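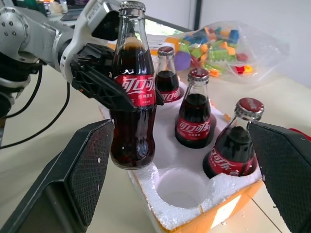
Glass Coke in its foam tray, label in Chinese.

I have never understood the glass bottle people. You know the ones. They'll tell you the cola tastes sharper, colder, more like it did when they were kids, and they'll pay three times the can price to prove it. My friend Isla Ashby is one of them, and she has been working on me since June. So I finally gave in and ordered a set from a shop called Barar, mostly so I could say I'd tried.

The soda I'll get to. What I really want to complain about is the packaging.

The listing made a big deal of the "shockproof carrier." It's white foam with round holes, two rows of three, and one bottle goes in each hole. Fine. I have bought eggs before, I know how this works. But foam like that sheds. You pull one bottle and you get crumbs along the edge of the tray, and then the crumbs get on your sleeve and on the table and, in my case, into the keyboard of a laptop. I was still finding bits at 11 at night. Shockproof, sure, I'll give them that much. I'm less sold on the idea that this is a nicer way to buy a drink than a plain cardboard twelve-pack.

The seller page had 193 reviews when I ordered and I read far too many of them. Almost all five stars, almost all saying "arrived safely." Is that where the bar is now? A bottle got to your house and it was still a bottle? One buyer, Carleen Hapeta, gave it two stars and wrote that the holes were so snug she was scared of snapping a neck. I thought she was being dramatic. Then I tried the first one and had to wiggle it back and forth, and I take back what I thought about Carleen.

There's also the question of what you do with the tray afterward. It's too big for my kitchen trash and my town won't take foam at the curb. Isla keeps hers "for the empties." Of course she does. She has a shelf of empties. She says the curved ones with the Chinese lettering look good in a window with a flower in them, and I've seen her window, and they look like empties. 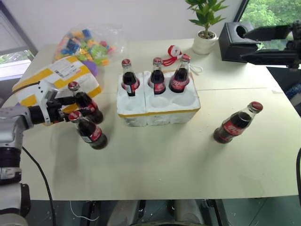 The label is the one part I'll admit to liking. Red with white script, and on the Chinese ones you can work out what it says without reading a word of it, from the color and the shape of the glass. That's good design – or it's a hundred-odd years of advertising doing its job on me, and I can't tell which.

Don't lay one on its side to get a better look at it, by the way. They roll, and my table isn't as level as I thought.

As for the taste, I poured one glass from a bottle and one from a can, both out of the same fridge, and had my neighbor hand them to me without saying which. I got it wrong. Then I got it right. Then I got it wrong again, and by that point I'd had a lot of cola and didn't trust my own opinion. Isla says the can had "contaminated" me. She also says I should try the ones Tapsell sells by the crate, which come in wooden dividers with no foam at all, and I looked, and the shipping costs more than the drinks do.

So I'm not ordering again. The rest are going in the fridge for when Isla comes over, and she can take the tray home with her.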